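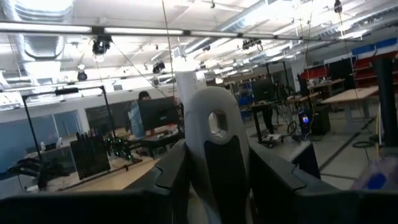

The big room, ducts overhead.

From: Jomar Lagman
To: Nandance list
Date: 2023-12-23
Re: friend who stopped answering

Charito, I've been reading this thread and wanted to answer the part about the birthday message before it gets buried.

On Charito Dela Peña's post:

> We were close for 12 years. She moved to Sarnia in February and for a few weeks we talked as usual. Then the replies got shorter and then they stopped. I have written to her maybe 6 times. The last one was for her birthday and I can see she read it.
>
> My husband says let it go. I keep going over our last phone call. I told her I thought she was moving too fast with the new boyfriend, and she said "okay" and changed the subject. Should I apologize for that? Or is it worse to bring it up now?

I would bring it up, once, and keep it short. Something like "I've been thinking about what I said on the phone. I'm sorry if it hurt. I'd like to hear from you whenever you feel like it." Leave out the part where you explain what you meant. I tried explaining with my cousin and it read like I was making the same point over again.

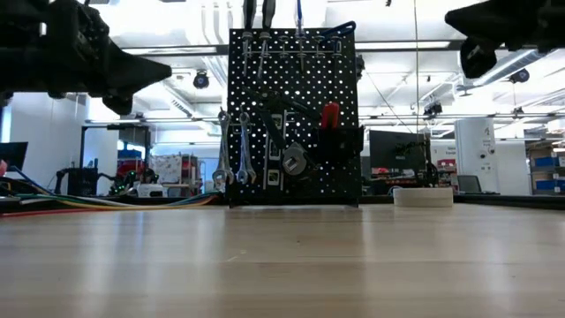
I would also stop sending the everyday messages for a while. I know they feel friendly when you write them. If she already feels bad about not answering, each one adds to the pile, and after a few months it's hard to know how to start a reply.

Hagos wrote earlier that you deserve an explanation. I see it a little differently. It would be kind of her to give you one, but I don't think you can get it by asking. I asked a friend for one after we fell out and what I got was a list of things I had done since college. Some of it was fair. I still didn't feel better. 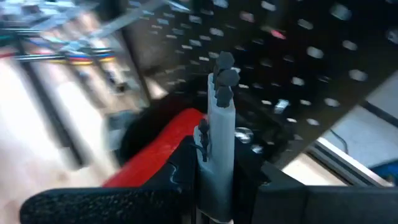 Light gray holder, up close.

About your husband: he may be tired of seeing you upset. Mine was a different case, but my wife said "let it go" a lot that year, and when I finally asked her, she said she didn't know what else to say. It helped to tell her I didn't need an answer, I just wanted to talk about it for ten minutes and then have dinner.

You also asked whether to go through her sister. I wouldn't. It puts the sister in the middle, and your friend will hear about it in somebody else's words.
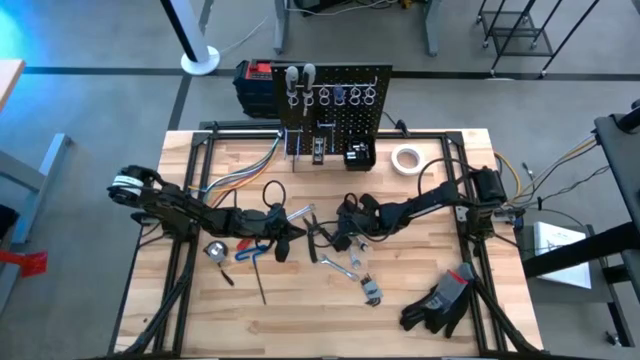
The table, with the pegboard along the back edge.

Ariel, you asked for the name of the group I went to. It was the Ní Bhriain evening group, 2 hours, mostly people just talking. I don't know if they take new people right now. Reynaldo might, he was still going in the fall.

Charito, write back if you send it, or if you decide not to.

Jomar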